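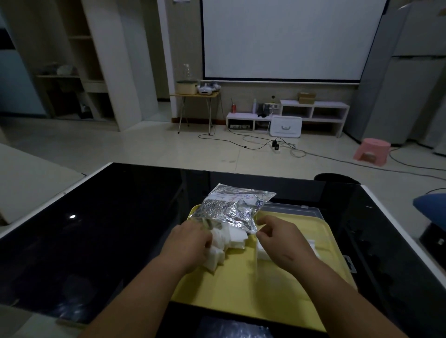

Notes for session 3, range and where it goes. April 22, 2019

Okay, so last time we ran out of clock in the middle of controllers, and I promised I'd finish that before moving on. It's short. The controller sits between the battery and the motor and decides how much current gets through when you twist the throttle. If you remember one thing from the controller session, let it be that the controller sets the limit you feel on a hill, whatever is printed on the motor. The Granström unit we passed around the room has its battery current limit on the sticker on the back. Write that number in your notebook next to the pack voltage, multiply the two, and you have the most power the thing will ever pull from the pack. Done! On to range.

## Power is a rate, energy is an amount

I keep saying this and I'm going to keep saying it, so bear with me. Watts tell you how fast you're using energy. Watt-hours tell you how much you have. A 2000 watt motor doesn't "have" 2000 watts the way a tank has gas in it. Run it flat out for an hour and it will have gone through 2000 watt-hours, and plenty of mopeds don't carry that much on board.

To get watt-hours for any pack, multiply its voltage by its amp-hours. Use the nominal voltage (the one on the label) and not the voltage you read right off the charger, which is higher and will flatter your answer. I've seen people do the math with the full-charge voltage and then wonder why they pushed the bike home.

And please don't compare two packs by amp-hours alone. The number means nothing until you know the voltage it goes with. Half the forum arguments I read would go away if people wrote watt-hours in the first place.

## What eats the energy

On flat ground at neighborhood speeds, most of it goes to rolling resistance, meaning the tires squishing and unsquishing. Soft tires are a range killer and the cheapest one to fix. Check them cold, before the ride.

Go faster and air takes over, and it takes over quickly. The force from the air goes up with the square of your speed, so doubling your speed gives you four times the drag. You do cover the distance in less time, which helps a little with everything that draws power by the hour (lights, display, controller), but nowhere near enough to make up for it. On a moped you're sitting bolt upright in the wind like a barn door. I know the tuck looks silly. It works, though.

Hills are their own thing. Climbing costs energy in proportion to total weight and height gained, and weight means you plus the bike plus whatever's in the basket. If you weigh 181 pounds dressed and helmeted, that's the number that goes in the formula, along with the bike. Some of it comes back on the way down, as speed, if you don't brake it away. Regen on a hub motor gets you a bit more. I wouldn't plan a trip around it.

Then starts and stops. Every full stop throws away the energy you spent getting up to speed, and city riding is nothing but full stops. Two routes of the same length can come out very differently on the meter just because one has more lights on it.

## The brochure number

I handed out the Draltine brochure, and I hope you all found the range claim: 109 miles on a charge. It's in big type, so you can't miss it. Now find the conditions. They're on the back page in gray, and they say light rider, flat course, eco mode, steady low speed, no wind. I don't think the claim is a lie. I do think very few of us live on that course.

What I'd like you to do is work backward. Take the pack's watt-hours from the spec table, divide by the claimed miles, and you get watt-hours per mile. Then hold that against what you logged on your own commute. The gap between the two is what we'll be talking about for the rest of the session, so do it before you come in. 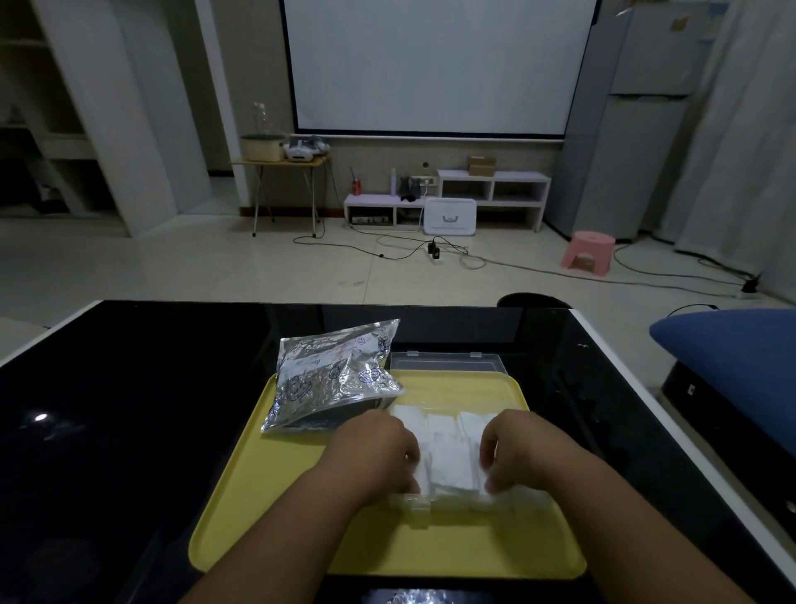 Da-eun Joo asked whether it's fair to use the whole pack in that division, given that the battery management system shuts things off before the cells are truly empty. Good catch, and no, it isn't entirely fair. The usable amount is a bit less than the label, and it shrinks with cold and with age. For comparing brochures, use the label figure, as the makers mostly do the same. For planning your own ride, take something off. I leave myself a reserve and pretend it isn't there.

Wendelin Oberholzer wanted to know about the gauge. If yours shows bars and no percentage, it's probably reading voltage, and voltage sags when you accelerate and bounces back when you let off. That's why you lose a bar on the hill and find it again at the light. Read it after you've been stopped for a minute. A proper meter that counts amp-hours in and out is much better — the Lurnano one on my own bike does this, and I no longer ride home staring at the display.

## Cold mornings

Lithium cells don't like giving up current when they're cold. The internal resistance goes up, the voltage sags more, and the cutoff comes sooner. Keep the pack indoors overnight and put it on the bike right before you leave. Don't charge a pack that's below freezing, ever. Let it come up to room temperature first, and that takes longer than you think for a big one.

## For next time

- Log three rides on the same route: distance, watt-hours used, temperature, tire pressure.
- Work out watt-hours per mile for each ride.
- Do the Draltine division from above.
- Read the Tostitz charger manual up to the part on storage charge. Skip the warranty pages.

If you don't have a meter, share with Leif Aasen or Linnea Løken, they've both offered. Eilif Lunde still has my tire gauge and I'd like it back before May.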